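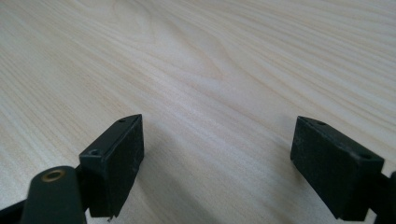

Sigrun Öberg wrote back that the jaw width on the right-hand unit still doesn't return to the same open value twice, and asked if she should order new finger pads before Friday.

Please hold off on the pads! I don't think they're the problem, and I think we're close.

Ticket 2222
Site: Follville, glove table
Unit: Prukeo hand gripper pair, right side
Software: Viso
Opened by: Sigrun Öberg
Handled by: Tormod Westerberg

Reported: with the jaws fully open, Viso should show 785 on the right unit. It starts there in the morning and reads lower by lunch. Left unit is steady all day.

What I've tried so far

Swapped the two cables at the hub. The drift stayed with the right unit, so the cables and ports are off the hook. Put them back the way they were.

Restarted Viso and reloaded the calibration file. Reading went straight back to 785, which got me very excited for a good ten minutes, and then it crept down again.

Checked the pad screws on both fingers. All snug. Scuffed faces, but we've run pads far more worn than that with no trouble.

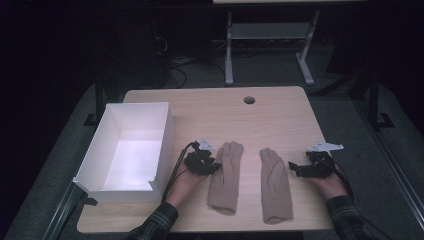

Next I went after the linkage, and this is where it gets fun. With the power off I held the base and wiggled each finger by hand. On the left unit you feel nothing. On the right unit one arm has a tiny bit of play at the pivot — small enough that you'd never see it, but you can feel it click. At full open that's plenty to shift the reading.

Took the arm off, cleaned out the pivot and found lint packed in behind the washer. Knit fabric sheds like crazy, so I should have looked there first. Put it together again with a new washer from the Bakke spares drawer and zeroed the jaws closed, then open.

Ran 100 open and close cycles with nothing between the pads. Every open reading came back at 785. Love it.
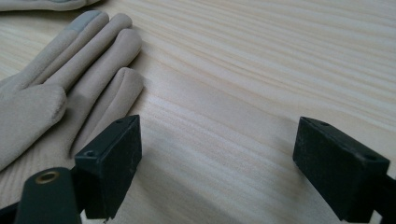 After that I wanted real handling time on it, so the plan is 249 picks, same as a normal morning, with the reading noted at the start, at the break and at the end. If the number holds, I'll lock the calibration and close the ticket.

Sigrun, two things for your side. Could you add "brush out pivots" to the weekly sheet for both units? A dry brush only, no oil, it just grabs more lint. And please save the old washer if it's still in the tray by the hub. I'd like to measure it against a new one.

Status: waiting on pick run
Parts used: one pivot washer
Pads: keep current set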